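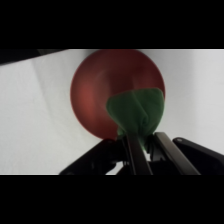

What do you wash play cloths and balls in if you want the colors to stay put?

Cool water and a small squirt of plain dish soap, with each color in its own sink the first couple of times.

Hi everybody, and sorry to be so slow answering the message copied at the bottom. I've been meaning to write since May! I run the toy shelf for our little playgroup here in Piteo and I've ruined enough cloths by now to have opinions.

First, the green cloths. Green has been the worst for me, way worse than the blues. I had a whole stack of Zestelura squares (the 16 inch ones) and I threw them in the machine with the white ones, and you can guess what the white ones look like now. Kind of a pond color. The kids love them, so I kept them, but still. These days I fill the sink, swish, let them sit while I do something else, and then rinse until the water runs clear. Don't wring them if you can help it. I roll mine in an old towel and press down on it, then hang them over the shower rod. They come out crumpled anyway and I've stopped caring about that. I tried ironing them once and they were wadded up again before snack.

For the balls I don't soak anything. A damp rag with soap, another damp rag without, then dry right away. My big red one gets wiped more than all the rest together, because it's the one every kid goes for first. If you're storing balls and cloths in the same bin like I do, make sure the cloths are bone dry. I put a damp green one away on top of a light yellow ball and there was a smudge on that ball until the day it rolled under the fence and left us.

About games, you asked for cheap ones. Ours is hide-the-ball: drape the cloth over it, say the words, whip it off, shriek. The toddlers will do this forever. The older ones like to carry the ball across the rug in a cloth with one kid on each end, and if it drops you go back to the start.

Oh, and somebody off-list asked me where I get bins. Wike has the shallow ones with handles, 2 to a pack. Skip the lids, they pinch.

Does anybody know how to get a crayon mark out of a cloth without scrubbing a hole in it? I have one in the "maybe" pile.

Playgroup shelf, Piteo

----- Original message -----
To: Seron Playroom list
Subject: cloths and balls, washing??

> Hello all, new here. We were just given a box of play cloths
> and some balls for our toddler room and everything needs a good
> cleaning before I put it out. Can the cloths go in the machine?
> Will the colors run? Also would love any games that use both,
> we don't have much of a budget left this year. Thanks!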